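Clutau Teach Station

Teleoperation and hand-guided recording for multi-finger robot hands

Published 2021-06-01 by the Eskildsen product team
6 min read

The Clutau Teach Station is a bench-mounted setup for showing a robot arm and hand how to do a short manual task. An operator performs the task through the robot, either by remote control or by moving the arm directly, and the station records the joint positions, the finger commands and the head view together. The recordings can be replayed as they are or used to train a control policy in your own software.

It is sold as a complete station or as a controller and software package for customers who already own an arm.

Two ways to teach

Remote control. The operator wears the Clutau glove on one hand and watches the arm from across the bench or on a screen. Finger motion is mapped to the robot hand joint by joint. Wrist position comes from a tracker on the back of the glove. A foot pedal engages and releases control, so the operator can rest or reposition without moving the robot.

Hand guiding. With the arm in its compliant mode, the operator takes hold of the forearm and moves it through the path. The fingers are set from the keypad or with the glove. Hand guiding is slower, but it gives cleaner approach paths – most customers use it for the first few recordings of a new task and then switch to the glove.

Both modes write the same file format, and recordings from both can be mixed in one task folder.

A typical task: pepper to plate

Our standard acceptance task is moving a chili pepper onto a plate. It is run on every station before shipping from the Gelthorpe workshop. The pepper is smooth, tapered and slightly curved, and it can roll when a fingertip meets it off center. A new operator learns more about thumb placement from it than from a wooden block.

The task is recorded on a felt mat over a white table. The mat gives the fingertips a little room if the operator comes down too far, and its plain color makes object detection easier in the head view. Plate position is kept close to the middle of the mat and the pepper is started to the upper left of it.

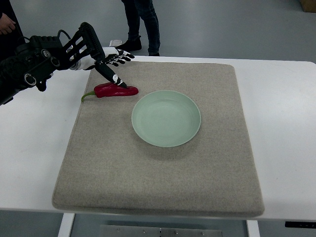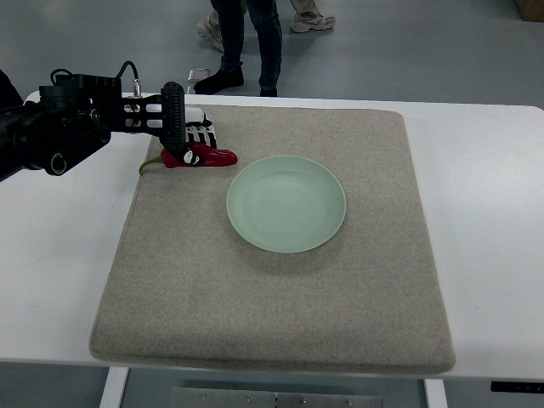
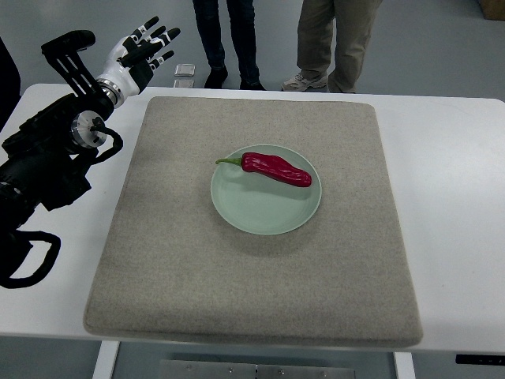
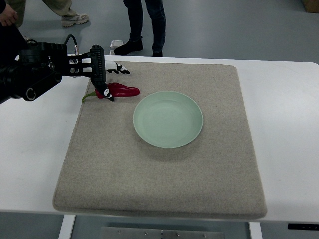 Pepper-to-plate task on the felt mat. In the third picture the pepper is on the plate and the hand is open; in the others it is on the mat.

For acceptance, an operator records the task with the glove and the recordings are replayed with the objects set back to their marked starting positions. The results are included with the station paperwork.

What is recorded

Each recording holds arm joint positions and velocities, finger joint targets and measured positions, motor current for every finger, and color video from the head view. All streams share one clock. Pedal presses are stored as markers, so the idle parts of a session can be trimmed without scrubbing through video.

The onboard drive holds 1000 recordings of a short tabletop task at the default video setting. Older recordings are never deleted automatically. When the drive is full, the station refuses to start a new one and shows a message on the operator screen.

Recordings can be marked good, bad or unsure at the end of each attempt. We recommend keeping the bad ones. Attempts where the object slipped or was pushed away are useful when you want to train a policy to recover, and they take up little space.

Included with the full station

Six-axis arm with side mount
Multi-finger hand, left or right
Head-view camera and mounting post
Clutau glove with 2 sets of liners
Foot pedal
Control computer with Teach software installed
Power and data cables
Printed setup guide

The table, mat and task objects are not included. Any level, rigid table will do. Height-adjustable tables are fine as long as the height is locked before calibration. If the table is moved up or down afterward, run the calibration again.

Controller and software package

Customers with their own arm can order the controller, glove, pedal and software without the rest. You will need an arm that accepts streamed joint targets and reports its position back. Check the Tallamcombe compatibility sheet before ordering – it lists the arms and hands we have tested, with firmware versions. For hands that are not on the sheet, the finger mapping has to be set up by the customer using the mapping editor.

Setup and training

Setup takes two people. The arm and its mount should not be lifted by one person. Once the hardware is bolted down, calibration is guided on screen and the operator follows the prompts with the hand clear of the table.

Remote training for up to two operators is included in the station price. It covers glove fitting, both teaching modes, replay and file export. Further operators can be added at extra cost.

Safety

Keep people out of the arm's reach during replay. During glove control, anyone standing near the table must be able to see the operator, and the operator must be able to see them. The emergency stop cuts power to the arm and leaves the brakes on. The hand holds its last position for a short time and then relaxes, so do not rely on it to keep hold of anything heavy or sharp.

Hand guiding is only available with the arm speed limit switched on. The limit cannot be changed from the operator screen.

Ordering and lead time

Stations are built to order. The next open build slots are in December. Software packages ship sooner, subject to glove size. Please state left or right hand, glove size and power plug type when asking for a quote.

Contact sales | Contact support | © 2021 Eskildsen. All rights reserved. | Back to top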